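The Tower That Wanted to Be a Village

The elevator at Katoveck takes longer to introduce itself than to reach the top. A voice wishes you good morning, hopes you are rested, and tells you which floor you live on, in case the rent had not fixed the number in your memory. Marjatta Kinnunen, who has been listening to it since the building opened in May, has started answering back.

"I told it I had a cold," she says. "It wished me a productive day."

Kinnunen owns a two-bedroom on the waterfront side, with a view of the old grain piers and, if she leans, of the parking lot where the grain piers are going to be explained on a plaque. She bought from a floor plan. So did nearly everyone else in the building, which has 81 homes, two lobbies and a scent. The scent is fig. It comes out of a vent near the mailboxes and follows people into their cars.

Katoveck was sold as a village stood on its end, and the sales brochure took the idea and ran a long way with it. Hallways were lanes. The gym was the green. The sixth floor, where the laundry would have gone in a less poetic building, was the Commons, a long room with sofas low enough that getting out of one requires either youth or a friend. For the first few weeks it held a flower arrangement, a chess set and a resident named Crescencio Benítez, who had moved from a house with a porch and was looking for the porch.

"I'd sit there with my coffee and wait for the village," he says. "A man came in once. He was lost."

The architect, Yulan Jiang, takes this better than you might expect. Her office is across the river in Humton, above a shop that sells doorknobs, and she has the patience of somebody who has explained many times why a balcony can't be bigger. She drew the Commons with a kitchen in it, a real one with a stove and a deep sink, on the theory that people will stand around anything that might turn into food. The stove went in the second round of cuts. The sink went in the third. What remained was a counter of great beauty, with nothing to do.

"Developers love a shared space," Jiang says. "They get nervous when somebody might share it."

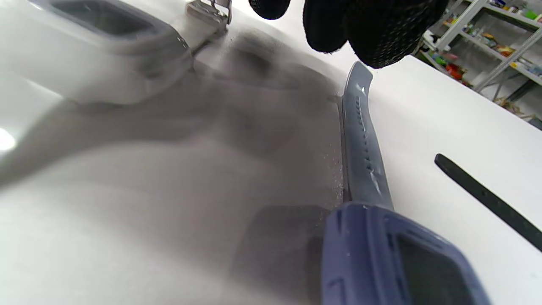 The developer is Barroso, a family firm that made its money in warehouses and came to luxury the way some people come to sailing, late and with a lot of equipment. Its sales director, Cayetano Nieto, gives a very good tour. He walks backward through doors. He refers to closets as "moments." When I ask him what happened to the stove, he looks out at the water for a while and tells me that the buyers they surveyed had ranked cooking with neighbors below a pet shower.

The pet shower is on the ground floor, tiled in green, and I am bound to report that it is magnificent. It is also the place where people at Katoveck meet. Every evening at six, when the dogs come back from the river path in whatever state the river path has left them, a line forms. There is one nozzle. A large, hairy dog takes a long time, and its owner, kneeling and soaked to the elbows, is in no position to look at a phone. By the time the next dog is up, somebody has mentioned a school, or a plumber, or the fig.

Kinnunen met both of her closest friends in the building there. She doesn't own a dog. She went down to complain about the noise and was handed a towel.

None of this surprises Iman Naciri, who manages Grirkulcombe, an older and much plainer tower on the other side of the market. Grirkulcombe has no scent and no lanes. Its elevators are small and its mailboxes are badly placed, so that anyone collecting a letter has to ask anyone leaving the building to hold on a second. Apartments there rarely come up for sale, and when they do they tend to go to somebody's sister. Naciri has been asked to fix the mailboxes by three different boards, and has found three different ways to be busy.

"You want a bit of friction," she says. "A door that sticks. One good bench, so people have to sit next to each other. If everything works perfectly they go straight upstairs and you never see them again."

I repeated this to Nieto, who wrote down the word "friction" and underlined it. I worry about what he will do with it. There is a second tower planned for the lot beside Katoveck, and I can already see the page in the brochure, with a door on it, sticking by appointment.

Jiang has the commission for the new building, and she has been told to expect the same budget and the same adjectives. This time she has drawn the stove on the structural plans, next to a column, where she hopes it will look expensive to remove. She has also specified a laundry – a proper one, with a table for folding and a window onto the street – and labeled it the Linen Atelier. Barroso approved it the same afternoon.

Back on the sixth floor, Benítez has adapted. He has moved one of the low sofas out of the Commons and down the service elevator to the hall by the pet shower, where it blocks part of a fire notice and all of a painting. Management has written to him about it, politely, on heavy paper. He keeps the letter under the cushion and shows it to anyone who sits down, which by half past six is usually a fair number of people, several of them wet.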